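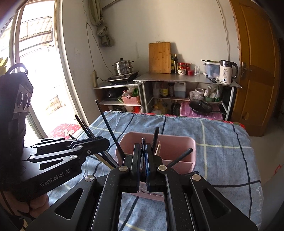

Wekirik is a small shared workshop for people who build robots and automation at home. We started in May with one bench and a box of servos, and now have 25 members. Most of us have ordinary jobs and no engineering background.

## What we work on

Our main project is Su, a helper for household jobs: picking up a container by its wall, sorting chopsticks, putting things back where they came from. Facundo Zapata looks after the mechanical side and Jolán Borbély writes the software. Parts are cut or printed in the workshop, but a lot of the work is done in members' own homes, with their own things.
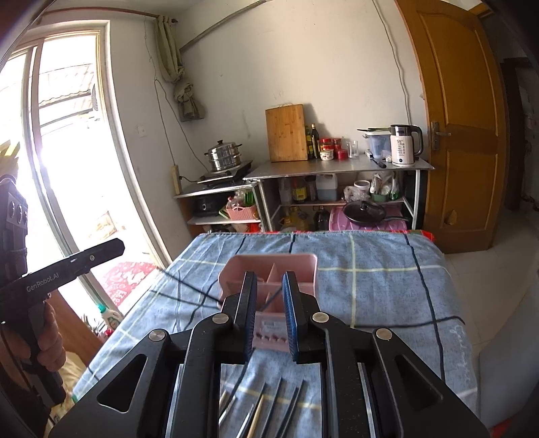

Chopsticks are harder than they sound. They are thin, they roll, and they cross over each other. Our target is 2,000 recorded attempts at household tasks, and we have done 300. Imre Kozma keeps the log, including the failures - please write those down too.

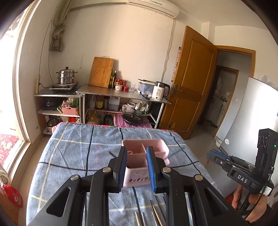
Thijs Van den Broek thinks we should leave chopsticks until last and get cups and lids right first, and several members agree with him. We are doing both for now.

## Joining

Membership is 5 euros a month, and that covers bench time and shared tools. Bring your own safety glasses. New members get a short introduction to the printer and the saw before using either - ask Horacio Barrientos for a slot.

Page last updated December 20, 2023.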